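Is the new league format worth the bus fare?

The Tundton and District League has decided that its women's section will split after Christmas into a top five and a bottom group, and we are all supposed to be excited. The letter that came round used the word "jeopardy" twice. I have read it three times and I am still waiting to be convinced.

For anyone who missed the meeting, it works like this. Every side plays every other side once, home or away by draw. The table is then cut, points are carried over, and the two halves play among themselves until the end of the season. The top side in the upper half takes the title. The bottom two in the lower half go down, assuming the division beneath can find anyone willing to come up, and last season it couldn't.

The case in favour is that there will be fewer dead matches. Perhaps. We had a few of those ourselves last spring, and I remember the home draw with Clitulby in particular, when both teams looked as though they would sooner have been in the tea hut. But a side that finishes sixth by a single goal will spend the whole second half of the season playing for sixth. I can't see how that gets more people out on a wet Saturday.
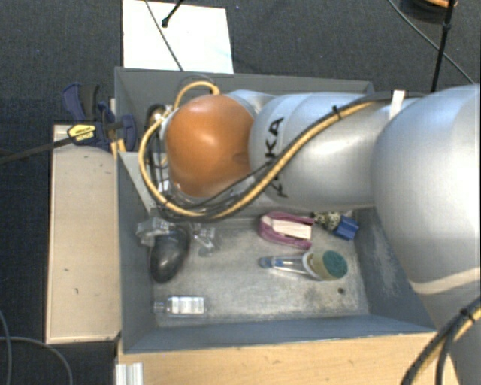
Then there is the travelling. Under the old fixture list we knew by August when we would be making the long trips, and parents could sort out lifts. Now half the list won't exist until the table is cut, and by the league's own sums a club in our position could cover 763 miles in a season. Drundska is the worst of them, with a kick-off they refuse to move and a pitch on a slope. Under the new draw we might go there in November and be sent straight back in February.

The league says the Achari Cup will fill any gaps. It has said so before. The cup had 18 entries last time and a good number of those scratched before the second round, so I would not plan a weekend on it. The prize money hasn't gone up either, although the entry fee has.

On the pitch, our own start has been decent and I'd be wary of reading too much into it. We came from behind to beat Clitulby 2-1, with the winner from a corner that their keeper really ought to have caught. The defending for their goal was poor, and it was the same mistake we made in pre-season: everyone watching the ball and no one picking up the runner at the far post. Against a quicker side we would have been out of it by half-time.

Finishing in the top five is possible. The midfield looks fitter than last year, and we have a proper left back for once. But we still don't score enough from open play, and the harder half of the draw is to come.

The club has until the end of October to send comments to the league. If you have a view, put it in writing and leave it at the bar. I'd like ours to ask who worked out the fixtures, and whether they have ever driven to Drundska.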